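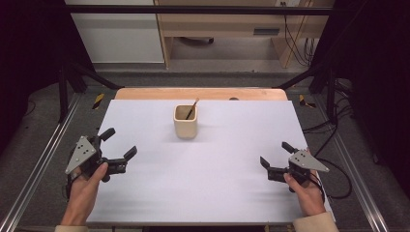
The Hundwood cup in cream, small and square.

Hundwood Brush Cup, cream
Item 2153
Made by Dima Boutros for Maken

We have been asked for a proper little brush cup ever since we started selling brushes, and it took us far longer than it should have done to find one we wanted on our own tables. Jam jars are fine, of course (we still have a shelf of them), but they are tall and a bit clattery, and a single good brush looks rather lost in one. The Hundwood is a small ceramic cup, squarish in the body with the corners softened off, and it is just the right sort of size for the one or two brushes you keep reaching for while you work.

Dima builds each cup by hand in her studio, which used to be the dairy at Hundwood Farm and is still, by her account, as cold as one. She presses the sides in with her thumbs, and you can feel where she has done it: little dips and lumps all over, never quite the same from one cup to the next. The rim is thick and wanders slightly as it goes round. If you like your pottery crisp and perfectly even then this probably isn't the cup for you, but we've grown terribly fond of it. 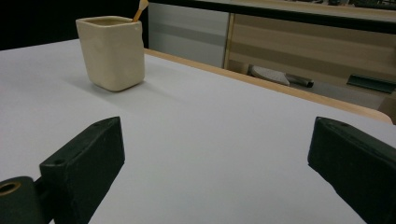

Wider at the rim than at the base, with a creamy off-white finish.

The colour is a soft cream, warmer than the white of a sheet of paper, and you may well find small marks and faint streaks on yours. These come with the way it's made and we don't count them as faults. We do send back anything with a crack or a wobble, so what reaches you should sit flat.

Size and weight
Height: 78 mm
Weight: 184 g, empty
Material: stoneware
Colour: cream only for the time being

Dima makes these in one long run over the winter, starting in November, and this year's run is 500 cups. When they have gone there will be a bit of a wait for the next lot, I'm afraid, as she won't be hurried and we've stopped trying!

What to keep in it

Most of us at Maken stand a paintbrush in ours. Jean-jacket painters, card makers and people who do their lettering at the kitchen table have all written to say they use it for the same thing, and a fair few customers have theirs by the bathroom mirror with a powder brush or an eyeshadow brush in it instead. A soft brush should go in with the handle down and the bristles up in the air, so that the tip keeps its shape.
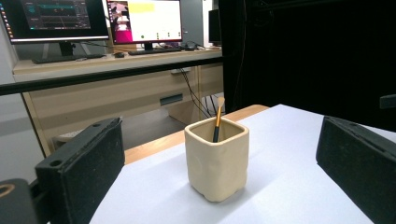 Very long handles are the one thing to watch. It's a short cup, and if you fill it with great big hog brushes from an easel set they will lean out all on one side and may take the cup over with them. One or two slim ones are quite happy. For anything larger we'd point you towards the Ostermann jar, a taller and much heavier thing altogether, which you'll find under Pots and Jars.

The brush

You can buy the cup by itself or as a set with the Cuvomo soft round, and the set is what we'd choose for a present. The brush has a long slender handle in a deep teal-blue, so dark that indoors you might take it for black until you turn it in your fingers, then a gold-coloured metal collar and a rounded tuft of cream bristles.
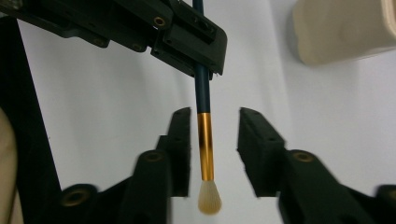 It's a gentle, fluffy sort of brush, lovely for dusting loose pigment over card or for powder on the face, though do please settle on one job and keep it for that. It isn't meant for stiff paint or for scrubbing. Wash the bristles in lukewarm water with a drop of mild soap, squeeze them out in a towel and lay the brush flat overnight before it goes back in the cup.

Looking after the cup

Wash by hand with a soft sponge. Please keep it out of the dishwasher and the microwave. If paint has dried on the bottom inside, leave it to soak for an hour and it should come away with an old toothbrush. We sell it as a holder for dry brushes, so we'd suggest a separate pot for your rinsing water, and it isn't intended for food or drink.

Sending and returns

Cups go out in a plain card box with shredded paper all round, and sets have the brush in its own sleeve alongside. If yours arrives broken, write to us within a fortnight with your order number and we'll post another one. Unused cups can come back to us within 30 days in the box they came in.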